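Ticket 538 – Caredari label printer, dispatch desk
Status: Open, waiting on supplier
Raised by: Armindo Aguiar
Date: 18 Sep 2019
Priority: was Low, now Medium

Labels coming out with the bottom line of the address missing. Started first thing, right after the new roll went on. Not every label – short addresses are fine, anything with a flat number or a long county gets chopped.

Tried so far:

Power off at the wall, left it a few minutes, back on. No change.

Took the roll out and put it back in. Guides were a bit loose on the left so nipped them in. Print is straighter now but still loses the last line.

Ran the self test from the front button. Test label is perfect, border all the way round. So the head is ok and the printer knows how big the label is. Points at the PC end I think.

Checked the driver page. Paper size was set to the old Woltent labels, which we stopped buying in March. Changed it to the Valente size, pressed apply, printed again. First one fine, second one chopped. Went back in and the size had jumped back to Woltent on its own.
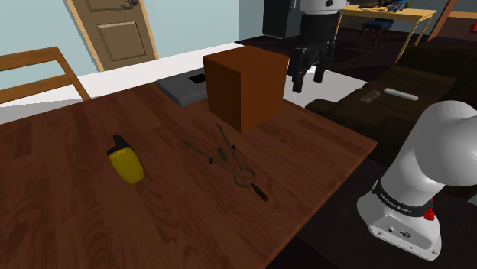
Logged in as admin and changed it there instead, under printing defaults, not preferences. There are two screens that look exactly the same and only one of them sticks. Restarted the spooler. Size has now held through 3 restarts.

Printed the morning batch again. 244 labels, and the long addresses are all there. Good. But now there's a blank one after every label so we are going through rolls at double speed.

Update, after lunch

Blank labels – tried the gap sensor calibration. Hold feed until the light flashes twice, let go. It fed a few through and stopped. Blanks still there. Did it again with the lid properly shut, same.

Had a look at the Sornitz template the shop system sends over. Page height in there is a touch taller than the label, so it spills on to the next one. Can't edit it, the file is locked by them. Rang, on hold for ages, got a refrence number in the end and a promise of a call back.

Workaround for dispatch: print from the saved copy on the shared drive, not from the order screen. It's called labels_short. Slower as you have to paste the address in but no blanks. Please dont change the paper size back.

Still to do: chase Sornitz for an unlocked template. Check the returns desk PC, same driver so probably the same fault. Leave ticket open til then.

AA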